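Funding and Participation in Junior Cricket: Report on the Sivel District Grant Scheme
Project report, Sports Administration, second year
Submitted by Nadiia Romaniuk and Malcolm Kettle

1. Background

The Sivel district runs junior cricket at four grounds. Until the grant scheme began, each ground paid for its own equipment and coaching out of player fees. The scheme replaced this with a shared fund, paid out once per season on the basis of registered players under 14. Our project examined whether the change in funding was followed by a change in participation, and how each ground spent its share.

The study covers two seasons, one before the scheme and one after. We did not look at adult cricket or at school teams that use the grounds on weekday mornings.

2. Data

Registration lists were supplied by the district office. Attendance was taken from coaches' session sheets, which record the name and age group of each player. In total 2791 individual attendances were entered. Sheets with no session label were left out. Where a player appeared under two spellings, the entries were merged if the birth year matched.

Getunura was the only ground to keep its sheets in electronic form. The other three used paper, and entry took most of October. Sheets from Flutisden for the last part of the first season were missing, so attendance there is reported for a shorter period in both seasons to keep the comparison even.
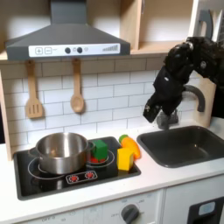 Figure 1. Play kitchen with range hood and open shelving.

3. Method

Two measures were used. The first is registered players per season. The second is the return rate, defined as the share of registered players who attended at least one session in the second half of the season. Return rate was preferred to average attendance because session lengths differ between grounds.

Spending was sorted into three headings: equipment, coaching and travel. Items that fit more than one heading were placed under the larger use. For example, a set of practice nets used at two grounds was entered as equipment, although part of the bill was for moving it.

4. Results

Registration across the district rose from 165 players to 200. Most of the increase came from the under-11 group. Under-14 registration changed little at three grounds and fell slightly at Jin, where an evening session had been moved to an earlier time.

Return rate improved at Flutisden and Getunura. Both had put the larger part of their grant into coaching. Jin spent mainly on equipment, including helmets and pads in smaller sizes, and its return rate was flat. The fourth ground, Sivel Park, divided its money evenly and showed a small gain that is within the range we would expect from year to year.
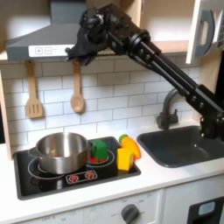 Figure 2. Robot arm at the range hood.

5. Discussion

The results are consistent with the view that paid coaching hours hold players better than new equipment does. Two seasons are too few to establish this. The grounds also differ in ways we could not measure, such as distance from bus routes and the number of parents able to umpire.

The earlier start at Jin is a likely cause of the drop in older players. Six of the families who left gave the time of the session as their reason on the exit form. The form was optional, so the true number may be higher.

A further problem is the payment rule. Because grants follow registration, a ground that loses players receives less the next season, when it may need more. We recommend a fixed base amount for each ground, with the remainder paid per player. We also recommend a single electronic session sheet for the district. 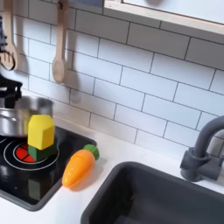 Graham Cheetham, commenting on the draft, agreed with the base amount but thought it should be tied to coaching hours, as otherwise a ground could spend all of it on bats and balls. He also asked that the return rate be shown separately for girls. The session sheets do not record this, and we have added it to the list of fields for the proposed electronic version.

6. Further work

A third season of data would allow the coaching result to be tested again. The missing Flutisden sheets should be replaced from the coaches' own notes if these can be found. Spending figures for the current season are due from all four grounds after the final round of matches.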